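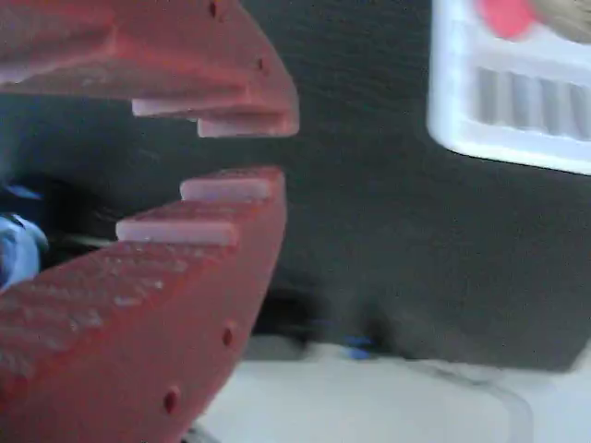
Noise in the Trimbridge school library - project report

Ross Group, Year 12, final version (handed in Saturday so sorry for any mistakes)

1. What we wanted to find out

Everyone says the library is too loud to work in at lunch. We wanted to know if it is, and where the noise comes from. Our first idea was to compare it with the dining hall but that got dropped in December, not enough time.

2. How we did it

Borrowed a sound meter from the physics cupboard. Took readings at four spots: front desk, computer tables, window seats, back corner by the atlases. One reading every five minutes through lunch, 13 days altogether. Wrote them in a notebook then typed them up after. Also gave out a paper survey and got 45 back, a few with only the first page filled in. We kept those in for the questions they did answer.

The meter was set to slow response. For the first two days it was on fast, so those days are left out of the table and we did two more at the end.

3. Results

Front desk was the loudest, every single day. Mostly the door and the returns trolley, which has a bad wheel. Computer tables were second. Window seats quieter than we expected, even when full. Back corner quietest but also the coldest, and people said so in the survey.

Of the 45 surveys, 29 said noise had made them leave at least once. The most common complaint was the door banging - more than talking, which suprised us. Several people wanted headphones allowed. One just wrote "biscuits".

Wet days were louder. We only had three proper wet days though so can't say much from that.

4. Problems

Missed readings on two lunchtimes because of a fire drill and then a mock exam. Students noticed the meter and shouted at it, those readings are marked with a star. We should of hidden it behind some books from the start, which we did in the second week.

The survey question on "usual noise level" was badly worded. Some people ticked two boxes.

5. What we think should happen

Felt pads or a slow closer on the door. Oil or replace the trolley wheel. Move the two group tables away from the front desk and nearer the printers, where it's noisy anyway. Signs probably won't do much - there are already six.

If another group carries on with this, do the dining hall and take readings before school too, from 8.15.

Readings table and blank survey are at the back.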